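Grornden Street Tenants – minutes, 13/01/2026

Present: 5, plus one on the phone for the first half. Apologies not recorded.

1. Last minutes. Agreed, one spelling fix.

2. Heating. Vosero came out in September, bled the radiators, left. Top floor still cold. Their quote for a new pump is 3000, valid 75 days. Bepari asked to quote too – no answer yet. Chase again.

3. Bike room. Lock sticks. Keys to be recut at Grurberg, cost to come out of the small fund. Old bikes get a tag and a month's notice, then they go. 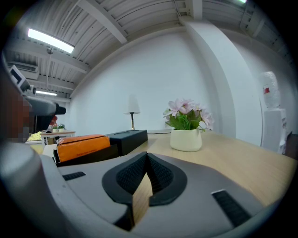 A reply came from the second floor that a month is too short, people are away for work and wont see a tag. Two months would be fairer, and put a note under the doors as well. Agreed, two months.

4. Trash. Bins out too early again. New sign for the lobby, limit 80 for printing.

5. Any other business. Stair light on the third floor flickers – reported twice allready. Will report again.

Next meeting same place, date by email.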